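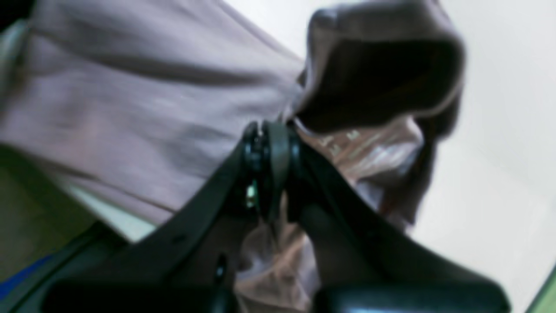

Subject: Re: [oralhist-l] Release forms and transcripts for older interviews

Replying to the list, as a few people wrote to me off-list asking for the same information.

On Tuesday a list member in Paterson wrote:

> We have taken over a set of cassette interviews with former workers at the
> Pernetti mill. There are 281 tapes. Most have a name and a year on the label,
> and a smaller number have a signed release in the folder. The releases that
> exist only mention "use in a booklet." We would like to put the recordings
> online with transcripts. Has anyone dealt with this? Also, how are people
> handling transcripts now? We have a small budget and no one who types fast.

We went through most of this with the Clornonano collection, so I can say what we did. Your state and your parent institution may have rules that ours did not.

First, sort the tapes by what paper you have and leave subject for later. We used one spreadsheet with a column for the release, a column for what the release says word for word, and a column for any contact address. Copy the wording out in full. We started with codes like "full" and "limited" and had to redo all of it when we found that the limited ones did not match each other.

A release that says "use in a booklet" was written for a booklet. Our counsel did not think it covered posting audio on the open web, and we did not try to argue. We treated those tapes the same as tapes with no release: digitized, cataloged, and available in the reading room by appointment. The catalog record is public and the audio is not.
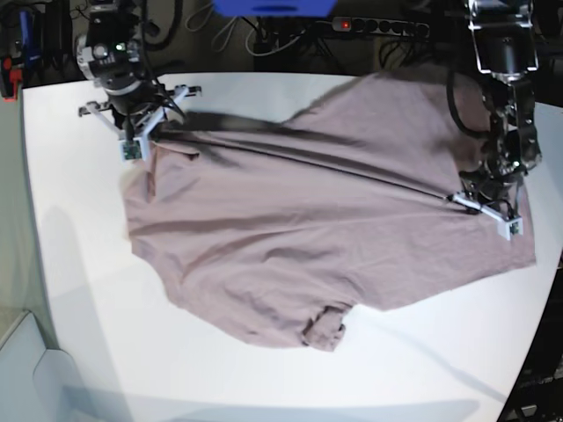

After that we wrote to families. The letter was one page. It said who we were, that we had a recording of their relative, that they could have a copy at no charge, and that we were asking for permission to put it online. The new form went in the same envelope with a stamped return envelope. Offering the copy first made a large difference in replies. Some people had no idea the tape existed.

Send the letters in small batches. We mailed up to 50 at a time and that was still too many, because the phone calls all came in the same week. If I did it again I would send 20 and wait a month. Keep a note of every call, including the ones where the person says no. You will want that note when a cousin writes in five years later.

The question I got most often off-list was this one.

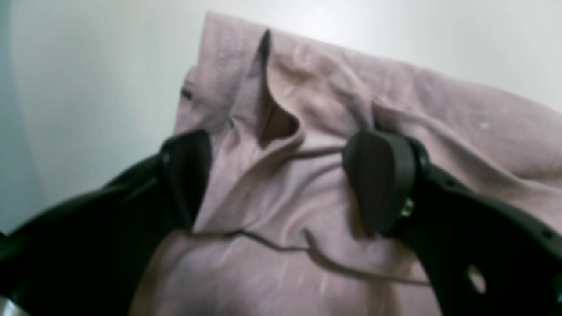 Do you need to finish the transcripts before the audio goes up?

We posted audio with a summary and a time index first, and added transcripts as they were done. The index was a line for every change of topic, and a listener can make one in little more than the running time of the tape. Researchers used the index more than I expected, and it gave us something to search while the transcripts were pending. If your institution has accessibility requirements for posted audio, check those before you follow our order.

On transcripts themselves, we ran the files through Lellex and then had a person correct each one against the recording. The first pass was usable for clear speakers with one person talking. It was poor on tapes with machine noise, on two people speaking over each other, and on place names and mill terms. It also smoothed out speech in ways we did not want, dropping repeats and fixing grammar. Our rule is that the transcript keeps what was said. 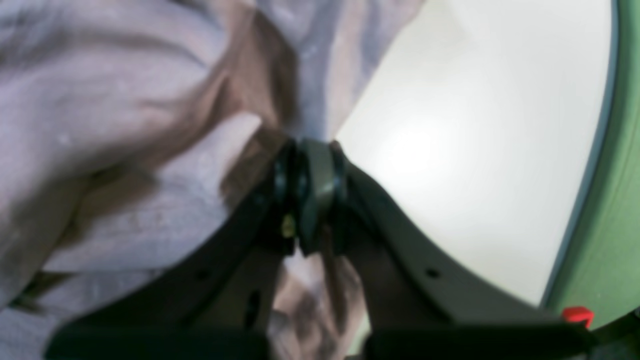

Make a word list before you start correcting. Ours had street names, department names, tools, union locals and family names, with one agreed spelling for each. Without it, 2 people working on the same collection will spell the same loading dock differently, and then the search is no good.

A few smaller points from the original message:

Labels. Don't trust the year on the label until someone has listened to the opening of the tape. Several of ours had been copied, and the label gave the date of the copy.

Restrictions. Listen for spoken ones. We had a speaker ask partway through side B that a certain story not be used while his brother was alive. There was nothing on paper about it. We logged it in the same column as the written releases.

Originals. Keep the cassettes after transfer. We have gone back to them for tapes where the first transfer was made at the wrong speed.

I can send the family letter and the blank spreadsheet to anyone who wants them. The form I would rather not circulate, as it was drafted for our institution and is being revised in April.

If someone on the list has dealt with interviews where the interviewer also kept a claim to the recording, I would like to hear how that was settled. We have one box still closed for that reason.

Clornonano Oral History Project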